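The Hornine Trials

The firm had two grippers to choose between and one simulator to choose in. The Greto was parallel-jawed and cheap. The Mridha had rounded fingers and a longer spec sheet. Each was to make 4,000 attempts on the same objects, over the same checkered floor, with the same noise added to the wrist camera.

I ran the Mridha. A controller named Zumier made the decisions and I read the logs. By the end of October it had closed 800 times on nothing. The fault code for this was 28. I wrote 28 in the margin so often that my pen skipped on the loop of the eight.

I pulled the camera view for one of them and left it on the second monitor while I ate.
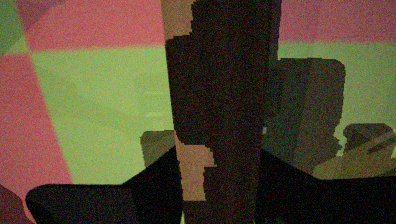

Wrist view, simulated, Mridha fingers, sensor noise on.

The fingers stood on either side of the thing, where they should be. Zumier put its confidence at 31 percent. I checked the calibration and found no error. I checked the contact model and found no error there either. Then I opened the comment field, which the controller was permitted to fill and never had.

It said: object is wider at the top.

I looked at the monitor. It was. I typed a reply, though the field was not built for replies -- go lower, then. The run resumed at the next attempt. The gripper descended a little further than the planner asked, closed, and logged a hold.

I compared the planner file against the one in the archive. They matched. The Greto had finished its share that afternoon with the better average, and Hornine had already placed the order.

I kept the Mridha running overnight anyway. In the morning the comment field had a new line in it. It said: which object next.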